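Home Security Basics, Unit 4: Keys, Cylinders and Who Has Copies
Course notes, May

A pin tumbler lock is a row of small spring-loaded pins pretending to be a security system. The right key lifts each pin to the shear line and the plug turns. Rekeying swaps the pins so a different key does the lifting. The lock body stays on the door, which pleases people who paid extra for the brushed finish.

Our practice cylinder, the Mutow, has five pin stacks. Do the arithmetic on paper and you get a respectable pile of possible keys. Then take away the cuts the maker won't allow (too steep, too flat, too much like the neighbor's) and the catalog lists 3,006. Iltiver's budget padlock manages 342. Consider how many of them are sold before you hang one on the bike shed.

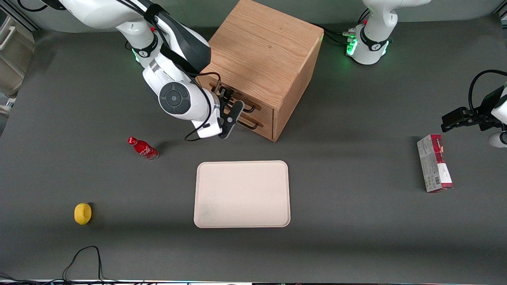
Drawer with a handle, oak-colored cabinet.

Furniture locks are a separate matter. Most are wafer locks, and many share a key with every other unit in the batch. Treat them as a polite request. Passports and spare house keys belong somewhere better.

Rekey when:
- you move in, whatever the seller swears about "both sets"
- a key goes missing along with anything showing your address
- a roommate leaves, especially on good terms (people forget to ask)

Allow 16 minutes per cylinder for your first attempt and 12 once you stop dropping springs. Work over a tray. Keep the follower tight against the plug as it slides out, or you will meet all the top pins at once.

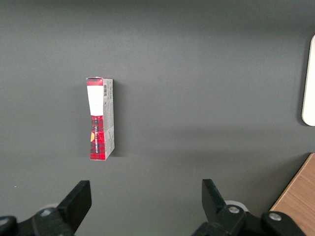 Adjei wrote in the margin of last term's handout that keying every door alike is convenient right up to the day you lose one key, and that the garage at least should get its own. Fair point, and it now counts for a mark in the worksheet.

For next time: read the Flelico notes on deadbolts and measure the backset on your own front door.

Questions: use the course contact form | © Home Security Basics | Back to top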